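Perguntas frequentes – Lavagem e conservação de malhas

Reunimos nesta página as dúvidas que chegam com mais frequência ao atendimento da Nokimari. As respostas valem para peças de malha compradas na nossa loja e, em geral, para qualquer tricô de uso diário. Em caso de diferença entre o que está escrito aqui e a etiqueta da peça, siga a etiqueta.

Posso lavar a malha na máquina?

Depende da composição. Algodão e acrílico aguentam o ciclo delicado, com água fria e centrifugação baixa. Lã e misturas com mais de metade de lã devem ser lavadas à mão. Se usar a máquina, vire a peça do avesso e coloque-a num saco de rede.

Como se lava à mão?

Encha uma bacia com água fria, dissolva o sabão antes de pôr a peça e deixe de molho por 8 minutos. Aperte com as mãos, sem esfregar nem torcer. Enxágue até a água sair limpa. A água do enxágue deve estar à mesma temperatura da lavagem.

Que sabão devo usar?

Sabão líquido neutro. O pó comum costuma deixar resíduo entre os pontos, sobretudo em água fria. Não use alvejante com cloro em lã, nem mesmo nas peças brancas.

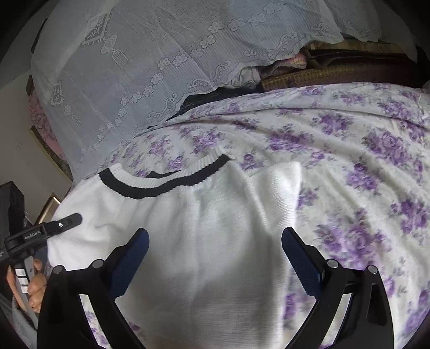

A peça tem branco e preto. O preto mancha?

Pode soltar tinta nas primeiras lavagens. Lave sozinha, em água fria, e não deixe de molho além do tempo indicado. Depois do enxágue, enrole numa toalha clara e pressione. Se a toalha ficar marcada, repita o enxágue antes de pôr a secar. Nunca deixe a peça molhada dobrada sobre si mesma.

Posso pendurar no varal?

Não recomendamos. O peso da água estica os ombros e alonga o corpo. Seque na horizontal, à sombra, sobre uma toalha, e acerte as medidas com as mãos enquanto a malha está úmida. Vire uma vez a meio da secagem.

A gola alargou. Tem conserto?

Na maioria dos casos, sim. Umedeça só o canelado, junte os pontos com os dedos e deixe secar deitado. Se a gola voltar a abrir, uma costureira pode passar um fio elástico fino por dentro. Fica discreto e pode ser retirado.

O que faço com as bolinhas?

Use um removedor elétrico ou um pente próprio para malha, sempre com a peça seca e esticada numa superfície plana. Não puxe com a mão. As bolinhas aparecem mais nos punhos e debaixo dos braços e diminuem com o uso. 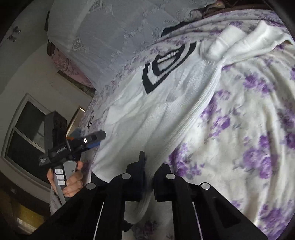 Puxei um fio. Devo cortar?

Não corte. Com uma agulha de crochê fina, leve a laçada para o avesso e estique a malha de leve nos dois sentidos até o ponto se acomodar.

Como guardar fora da estação?

Lave antes de guardar – a traça procura restos de suor e comida. Dobre, não pendure, e use sacos de tecido. O saco grande da linha Kivico leva até 200 litros, mas convém não enchê-lo demais.

Posso passar a ferro?

Com vapor e sem encostar o ferro na malha. Nos canelados, nem o vapor é necessário.

Vocês fazem reparos?

Fazemos, em peças da loja, mediante avaliação. Escreva para o atendimento aos cuidados de Melati Kwok, com uma descrição do dano e o número do pedido.

Página revista em 05/08/2020.

Artigos relacionados
Como ler os símbolos da etiqueta
Lã, algodão ou acrílico: diferenças no uso
Guia de medidas da linha Asante
Trocas e devoluções
Como tirar manchas de café da malha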